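Governing by Arrangement: An Introduction to Parliamentary Politics

Chapter 7
After the Count: How Coalitions Are Made

Contents of this chapter
The arithmetic
Who gets to try first
What the parties are bargaining over
The agreement as a document
Who runs the country meanwhile
Key terms and further questions

Most introductory courses on politics spend several weeks on elections and then go straight to what governments do with their power. In between lies a stretch of time in which the votes have been counted, the posters are coming down, and it isn't clear who has won. In a good many parliamentary systems this stretch is short and dull. In others it is long and dull, with occasional shouting. It is the subject of this chapter.
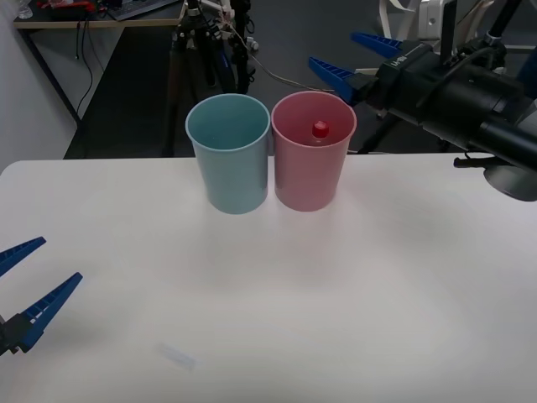
Page last changed: December, third online edition (section on acting ministers rewritten, two broken cross-references mended)

Students who have grown up with single-party governments tend to find the whole business slightly improper. They are used to going to bed on election night knowing the result, or at least knowing whom to complain about. By the end of the chapter you should be able to explain why a party can gain seats and lose office, why a party can lose seats and gain office, and why both will describe the outcome as a clear message from the voters.

The arithmetic

Our main case is Jirent, whose lower house has 324 members. A government there needs the support of more than half of them to survive a vote of confidence. No party has managed this alone in living memory, and the two that came nearest have each spent the years since blaming their own campaign managers.

Seats in Jirent are shared out in proportion to votes. At the election we follow through this chapter, the largest party was the Farmers' and Townsmen's Union, which has for some time had few farmers and is not certain about the towns. Behind it came the Labour Democrats, then a liberal party, two regional parties that refuse to be photographed together, a green party, and a party devoted to the repeal of the bypass tax. That makes 7 parties in the house, and on paper a great many ways of putting a majority together.

Political scientists have several ways of cutting this list down. The oldest is the idea of the minimal winning coalition: a group of parties that has a majority and would lose it if any one member walked out. The thinking is that jobs in government are limited and nobody shares a cake with guests who needn't have been asked. A second approach adds policy. Parties that want similar things should find it easier to govern together, so we should look for partners who sit next to one another on the main lines of dispute. Both ideas do quite well when tested against a large number of cases. Both do rather badly when tested against Jirent.

One trouble is memory. The Labour Democrats and the liberals agree on most questions of tax and nearly all questions of foreign policy, and they have not served together since a quarrel over the rebuilding of the port at Clamby. Few of the people involved in that quarrel are still in politics. The present leaders were at school at the time. It is raised at every negotiation all the same, usually late in the evening, and any model of party behaviour that leaves it out will give you the wrong government.

Who gets to try first

Somebody has to begin. In some countries the constitution says that the leader of the largest party must be invited to form a government. In others the head of state chooses, with or without advice, and in others again the new parliament elects a person to look into the matter and report back. These rules look like details. They aren't, as the first person to try usually has the best chance of succeeding, and can also choose which conversations never take place.

Jirent leaves it to the president, who is supposed to be above party and has generally been a retired member of the Union. The person invited has 30 days to report. The constitution doesn't say what happens if the report is "I need longer", so this is what most reports say.

Compare Trirkach, just across the northern border, where the deadline is real. If no government has been formed by the last day, parliament is dissolved and everybody has to campaign again. Trirkach has reached the last day on many occasions and gone past it only once. Its politicians are no better tempered than their neighbours. They simply know how much a second campaign costs, and so do the banks that lent them the money for the first.

What the parties are bargaining over

It helps to separate two kinds of thing that parties want from a coalition. The first is office: ministries, junior posts, the chairs of public bodies and, in Jirent, the ambassadorships with good weather. The second is policy, meaning laws passed, laws repealed, and money spent in one place when it might have been spent in another.

Textbooks (this one included, in its first edition) used to suggest that a party was mainly interested in one or the other. Interviews with negotiators give a more muddled picture. A small party may insist on the transport ministry because it cares deeply about railways, or because the ministry has a large budget and a number of half-built stations in useful districts. The negotiator may hold both views and not see any tension between them.
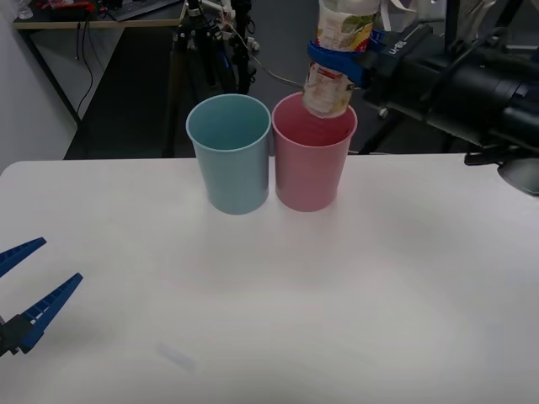 There is also the matter of what each party can sell to its own members. A leader who comes home with three ministries and a broken promise may be worse off than one who comes home with a single ministry and something to wave. This is why so many agreements contain a small, vivid concession that costs little and is announced first. In the case we are following, the regional party from the west gave up its demand for a separate education budget and received bilingual signs on the motorway. The signs were on the front page of its newspaper. The education budget was mentioned on a later page, beneath the tides.

The agreement as a document

When talks succeed, the partners usually write down what they have agreed. These texts vary enormously. Some run to a few pages of warm intentions. Others try to settle every dispute in advance, including disputes that haven't happened yet, and are drafted by people who plainly do not expect to be on speaking terms by the spring.

The Jirent agreement had 235 numbered clauses. Read it with a pencil. Clauses that say the government "will" do something are commitments. Clauses that say it "will seek to" are hopes. Clauses that say it "will examine the case for" record a defeat for whoever proposed them. We return to this scale in Chapter 8, where you will be asked to apply it to an agreement from your own country or, if you haven't one, from somebody else's.

Who runs the country meanwhile

While all this goes on, the bins still need emptying and the pensions still need paying. The usual answer is that the outgoing ministers stay at their desks and promise not to do anything interesting. They may sign what must be signed. They shouldn't start new programmes, appoint their friends or declare war, though practice on the second point is uneven.

How strictly the promise is kept depends on how long the wait lasts. Over a few weeks, restraint comes easily. After several months the line between routine business and real decisions starts to wear thin, as last year's budget runs out and somebody has to write another. Ministers who have been voted out then find themselves making choices they would never have dared to make before the election, in front of a parliament that can't very well dismiss them, having already done so.

Key terms for this chapter: acting government; confidence vote; formateur; minimal winning coalition; office-seeking; policy-seeking.

Before going on to section 7.1, find out how long the last three governments in a country of your choice took to form. Note what your source counts as the first day. Sources differ on this, and you will need the answer for the exercise on page 3 of the workbook.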